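# Enclosed Work Tables: Review of the Skellstead Fabric Enclosure

Reviewed for the Cilley equipment library, 2025-10-12

The Skellstead is a black fabric enclosure intended for use over a tabletop with a metal frame. The library acquired one unit in June for the Colombo Street workrooms, where overhead windows had made consistent lighting difficult. The purchase price was 300 dollars, against 221 dollars for the Drerkari enclosure it replaced.

**Assembly.** The printed instructions are adequate but assume two people. Staff completed the first assembly in 61 minutes. The fabric is attached before the upper clamps are tightened, and the manual should state this more prominently. Two thin cables cross overhead and must be drawn taut; if they are left slack, the ceiling panel sags within a day.

**Light control.** Performance in this respect is very good. The dark walls return little glare, and a white board laid flat near the front of the table stands out clearly from the dark gray surface. Pale and translucent items are easier to distinguish than they were in the Drerkari unit, which had a gray lining.

**Working space.** The sloping walls reduce headroom, and tall items are best kept away from the sides. A single row along the far half of the table proved the most practical arrangement for small household articles such as a plastic pan, a light wooden box, a cup of utensils and a square container. The near half then remains free for work on the board. Departments that handle larger articles should consider a wider table.

**Care.** The fabric collects lint and requires brushing. The supplier advises against machine washing. One seam loosened slightly after 8 weeks and was repaired in house at no cost.

**Assessment.** The enclosure is recommended for departments that require even, controlled light over a fixed table. It is less suitable for rooms in which equipment must be cleared daily, as disassembly is slow and no carrying case is supplied.

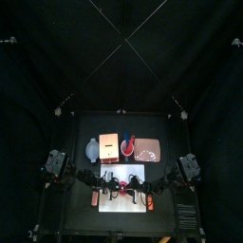

*Skellstead enclosure, interior from above, with articles along the far half of the table and the white board in front.*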